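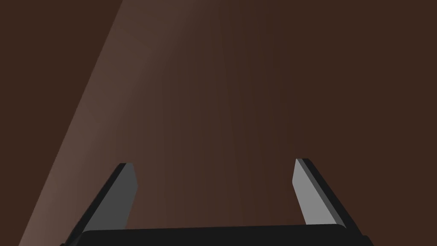 Palesa Buthelezi has objected that the course reader treats the desk as a neutral piece of equipment, when the height, depth and placement of a work surface have always told clerks what kind of work was expected of them. Her objection is taken up in this unit and should be kept in mind while reading the Nellimeck case.

Unit 3
The Office Desk and the Organization of Clerical Work

Required reading
Baranauskienė, Rooms for Paper, chapters 2 and 4
Course reader, section C (the Nellimeck floor plans)
The Rätsep letters, first packet only

1. Background

Before clerical work was divided into separate departments, one clerk commonly handled a matter from the arrival of a letter to the filing of the reply. The desk of such a clerk served as a place for writing and also as an archive. Pigeonholes, small drawers and a lid that locked allowed papers to remain with the person who understood them. A colleague who needed a document had to ask for it.

As firms grew, this arrangement became difficult to manage. Managers complained that letters could not be found when a clerk was ill. The flat-topped desk, with few drawers and no lid, was promoted as the remedy. Work left on it could be seen by a supervisor passing along the aisle, and papers were expected to return to a central file at the end of the day.

Students should be careful with the word "efficiency" in this period. In some sources it refers to the speed of a single task, and in others to the cost of running a whole department. The two meanings are often mixed within one document.

2. The Nellimeck case

Nellimeck was an insurance office with a staff of nearly 600 at its largest. The first floor plan in the reader shows small rooms opening onto a corridor, each shared by a few clerks and a senior. The second plan shows the same floor after the partitions were removed, with 200 desks in straight rows facing the supervisors' platform.

Dzintra Baranauskienė argues that the removal of the walls mattered less than the loss of the drawers. In her account, clerks accepted the open room fairly quickly but went on hiding unfinished papers in coats, lunch boxes and window seats for years afterward. The Rätsep letters support her on this point, although their author had left the firm under a cloud and had grounds for complaint.

Note that the second plan is a proposal. The reader does not include a survey of the floor as built.

3. Terms to know

Central file: a single store of records kept apart from the clerks who use them.
Flow of work: the order in which a document passes from one desk to the next.
Pedestal: the block of drawers supporting one side of a desk.
Span of supervision: the number of clerks assigned to one supervisor.

4. Preparation for discussion

Compare the two plans and trace the route of a claim letter through each. Bring a marked copy to class. Consider also whether the Rätsep letters describe the room shown in the second plan or an earlier stage of the change.

The short paper for this unit counts for 60 points and is due at the start of the first meeting in September. Papers should cite the reader by section and page. The second packet of letters is on reserve at the library desk and may be used, but it is not required.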